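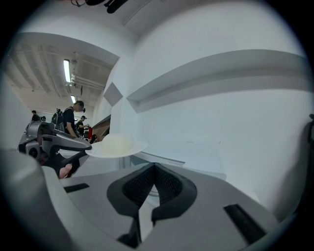 Gripper comparison working group -- minutes, February

Present: Samina Bajwa (chair), Nafula Mushi (minutes), the Draldale team, one guest from Zurnevwood who asked to be recorded as an observer and then spoke more than anyone.

Start: 2:10 p.m. The agenda said 2:00. The agenda is an aspirational document.

1. Minutes of the last meeting

Approved with one correction. Samina did not say the Jiang fingers were "useless." She said they were "useless on plates," and would like the distinction preserved.

2. Where the comparison stands

We now have 1,291 demonstrations logged across both hand-held grippers, the Jiang and the Tremen. Nafula reported that the split between the two is uneven, as people pick up whichever one is nearer the door. Samina asked that people pick up the one on the schedule. There was general agreement that a schedule exists.

Both grippers use the same wide-angle camera, so anything we see in the video should come down to fingers, grip force or the person holding it. The observer asked which of those three matters most. Samina said that was the project.

3. Soft items on plates

Dough and buns remain the hardest category to score. Nafula's view is that the Tremen closes too eagerly and leaves a dent, while the Jiang closes politely and drops things. The score sheet has no box for "picked up but no longer the same shape." After a discussion longer than the item deserved, it was agreed to add one. A dent that can be seen from across the counter counts as a partial. A dent you have to bend down for does not.

Draldale asked if the plate could be fixed to the counter for consistency. Refused. Plates slide in kitchens, and the whole point of the task is that the plate is free to be difficult.

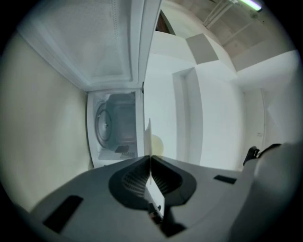 4. Microwave task

The microwave is still where most of our tracking trouble comes from, and Draldale's plots back this up. The position estimate is steady on the approach and then wanders once the gripper is close to the oven. Nafula thinks there is too little for the tracker to hold on to at that range: the open door gives it a big pale panel, and past that it is mostly white wall. Samina agreed but pointed out that the turntable and the dark container in the cavity ought to be worth something. Draldale said they would be, if people did not rush. The people who rush were not named, although 6 of the 13 worst runs share a set of initials.

Proposals heard:

a) Stick printed markers around the oven. Cheap, ugly, and makes the data less like a kitchen. Deferred.

b) Pause for 2 seconds with the door open before reaching in. Adopted. Samina will write it into the operator sheet in large letters.

c) Buy a microwave with a busier interior. The observer's suggestion. Minuted at his request.

5. Controllers

Draldale would like to replay the microwave runs on the arm with the stiffer controller settings. Samina said fine, on the condition that the first replay uses an empty oven and somebody keeps a hand on the stop button for the entire run. The last stiff setting was described in the log as "decisive."

6. Any other business

Charging. Grippers are being put back flat. If you put one back flat, you are volunteering to explain it to whoever has the next slot.

Naming of files. "final_new_2" is not a task name.

Actions

Nafula: add the shape box to the score sheet and send it around.
Samina: operator sheet, including the pause.
Draldale: tracking plots separated by gripper, with the axes labeled this time.
Zurnevwood: none, as observer. He has offered to look at the finger pads anyway.

Meeting closed at 3:25 p.m. Next one in March, same room, nominally 2:00.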